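Home Stories Archive Submissions Contact

The Prullness Drawer

When my aunt died she left me her apartment in Trellberg until the end of May, her suitcase, and a letter instructing me to divide her belongings into things with a use and things without one. The things with a use were to go to my cousin Ruan Ndlovu. The things without one were mine. She had always been a good judge of character.

Ruan arrived at nine with a shopping bag and a form. He works for Brernel, the insurers, and he can't eat a sandwich without a form. He had drawn two columns on it and was already unhappy that the word "use" hadn't been defined.

"We'll start with the table," he said. "The table's the worst."
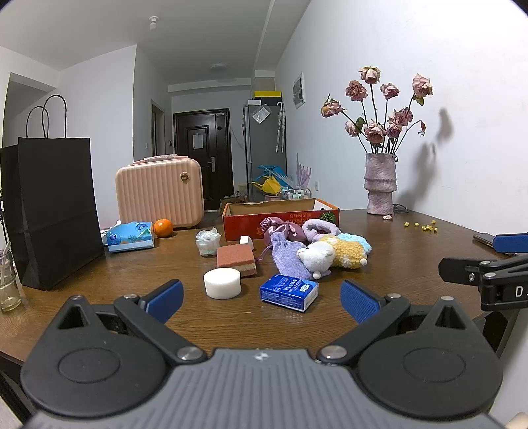

My aunt's position on tables was that they were shelves you could sit at. She ate standing up at the counter for the last ten years of her life so as not to disturb anything. Ruan picked up the toy sheep, looked at its yellow body and its white head, and asked me what I thought it was for. I said it was for being a sheep. He wrote that down, crossed it out, and put the sheep back next to the satin bag.

The sponges went to him without a fight. So did the orange. The roses he claimed on the grounds that a vase is a container, and I pointed out that they'd been dead since before she was, and we went back and forth on this until he offered me the roses if he could have the vase. I said I'd think about it. I had no intention of thinking about it.

"What's in the pouch?" he said.

"Don't open it."

"Why not?"

"She never let me open it."

He considered this. In our family there was a story that she had once won 3,000 at a card table from a man named Melnyk, and had come home and hidden it, and then hidden it again somewhere better, and then lost track. My mother believed it. My mother also believed that the elevator listened. Ruan, who believes in nothing that hasn't been signed, had gone a little pink.

"It would be irresponsible not to look," he said.

I told him that if it was money it had a use and was therefore his, and if it wasn't it was mine, and that I would like him to put that in writing first. He did. He signed it and dated it 2024-11-26 and had me initial the corner. Then he went to wash his hands, as if for surgery.
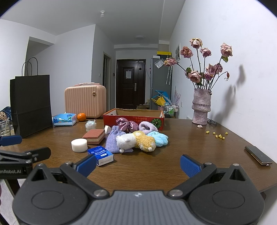
While the water ran I sat down and thought about what I would do if he was suddenly rich. I decided I would be gracious for a week. After that I'd start mentioning the time he sold me my own bicycle.

He came back drying each finger. He loosened the string and reached in and brought out a smaller pouch, and out of that a folded square of paper, which he opened so slowly that I went and put the kettle on. When I got back he was still reading it, though it was only two lines long.

It was in her handwriting. It said, "Ruan, this is not yours. Give it back to your cousin."

He turned it over. On the other side she had written, "The sheep too."

He sat for a while with his pen over the form. Neither column would do, and I could see it hurting him. In the end he ruled a third one down the margin, very straight, using the edge of the letter, and asked me how I'd like it headed.

I said I'd have the vase as well.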